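Fadodell Plain Throw in Red

Home > Living room > Throws and covers > Plain throws

In stock at Pratasthorpe. Usually leaves us within 2 working days.

A throw is a blanket that has been told it can stay in the living room. Ours is a plain weave with no pattern, no fringe, no tassels and no inspirational wording, and it comes in a red that will not be mistaken for anything else. We did consider calling the colour something like Ember or Heritage Poppy. Darius Toma, who runs the dye list, wrote "red" on the form and went to lunch, and so Red it is.

It is meant for sofas, chair backs, the ends of beds and the sort of person who says they aren't cold and then takes the whole thing. Grey sofas do especially well out of it. If yours is already red, we'd point you towards the Oatmeal.

Size and making

Square, 102 cm along each side, hemmed all round. Big enough for one adult or two children who are on speaking terms. It won't cover a three-seater from arm to arm, and we get a fair bit of post on the subject. For that you want the Siu cover, which has elastic and a good deal less charm.

The cloth is cotton, woven fairly fine, with a soft finish that goes slightly fuzzy with use. Some people send it back for this and some people write to say it's the best bit. Hems are sewn by machine in the back room at Pratasthorpe under the eye of Notburga Trummer, who unpicks anything she doesn't care for.

Colours

Red, Oatmeal, Slate, Bottle Green and Mustard, making 5 in all. Mustard is out until April. Please stop ringing Leonardo about it.

About the red

It moves about with the light. Near a window it can go quite pink along the top, and in the folds it's closer to a proper pillar-box. Both are the same throw. Rodica Anghel from our returns desk would like this in larger letters, but the website only has the one size.
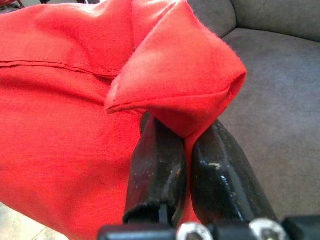
Wash it on its own the first time, at 30, and the second time too if you're fond of your shirts. After that it can go in with other dark things. Line dry if you have a line. A tumble dryer on low won't hurt it, though it comes out creased and looking put upon. Iron on the back while slightly damp, or do what most of us do and fold it in such a way that the creases are on the inside.

Folding

Corner to corner, then corner to corner again, then in half. Over the arm of the sofa it should hang to one side by a hand's width or so. Bogdan Surdu in the shop can do this in a single movement and will show you if you ask, and quite often if you don't.

Goes with

Fatley cushion, 45 cm, in Slate or Oatmeal
Siu sofa cover, two-seater and three-seater
Fadodell lap blanket, wool, for those who do admit to being cold

Delivery and returns

Posted flat in a paper sleeve that fits most letterboxes with some persuasion. You have 30 days to change your mind. We can't take back throws that have been washed, or slept on by a dog, and we can always tell about the dog.

Orders placed before noon are packed the same afternoon. Shop collection is from the side door, next to the bins, where there is a bell. Press it twice.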